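3.2 Equipment planning

The budget for the Stostwood cell was prepared by Angharad Eynon in August. It covered the arm, the linear rail, the gripper and a stock of small household and workshop objects. Quotations were obtained from Kaufmann and Jelimier; the rail accounted for 34 percent of the lower one.
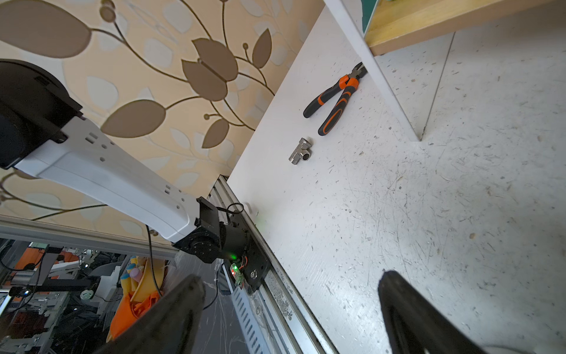 Figure 2. Arm and rail beside the worktable, with pliers and a pipe tee fitting.

3.3 Spare parts and objects

Gripper fingers were budgeted as consumables, with 13 pairs allowed for the first year. Objects were priced separately under a limit of 40 dollars each, a limit that analog alarm clocks and hand tools met easily.

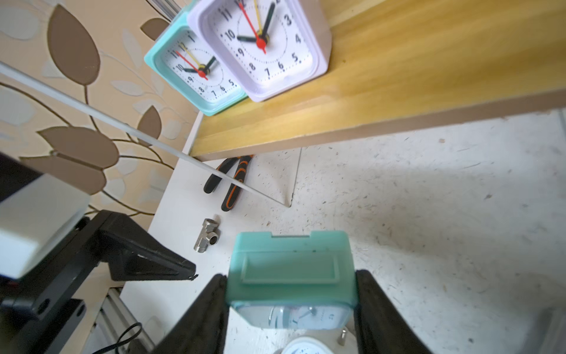 Replacement fingers were to be ordered from Jusier in two lots, the second to be released only after wear on the first had been reviewed.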